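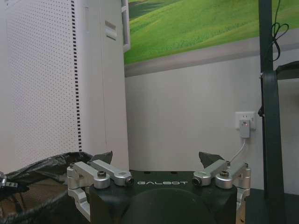
Huanca bench scraper: seven months on a messy counter

I bake bread four or five times a week, and before last fall I had never owned a bench scraper. I used a spatula, a credit card, whatever was close. Then Anqi Qin gave me her spare Huanca when she moved, and I have been a little evangelical about it ever since.

It's a flat steel blade, six inches wide, with a rolled handle along the top and inch marks stamped into one side. I love this thing!

Dividing dough

I used to pull dough apart with my hands and then wonder why the rolls came out ragged. The Huanca goes straight down through a 540 gram piece in one push. No sawing, no dragging. The edge isn't sharp enough to cut you (I've leaned on it plenty), but it's thin enough that sticky rye lets go of it cleanly if you flour the blade first.

Shaping

My rounds got better within a week. You slide the blade under the dough at a low angle, push and turn, and the skin tightens up almost by itself. Wet doughs still fight me, but I can move them to the basket now without leaving half behind on my fingers.

Everything else

I also chop butter for pie crust with it, scoop up onions, and scrape dried flour paste off the counter at the end of the night. That last job used to take me ten minutes with a sponge. Now it's two passes and a wipe.

What I'd change

The inch marks are shallow and they fill up with dough, so I have to go at them with a toothbrush. I'd also like centimeters on the other side. And the handle gets slick when it's oily, which bothered Noeline Pomare more than it bothers me. She has the Drarkel, with a chunky rubber grip, and she won't trade. I tried hers for a weekend: very comfortable, but the blade is thicker and it squashes soft dough before it cuts.

Care

It goes in the dishwasher and comes out fine. I did get one small spot near the handle after leaving it in the sink overnight, and a little baking soda took it off.

Would I buy it?

Yes, happily. I've bought one for my sister already, and paid a bit under 30 dollars with shipping. You can find scrapers for a lot less, and if you bake twice a year a cheap one will do. But if your hands are in dough every other day, get the Huanca and keep a toothbrush by the sink.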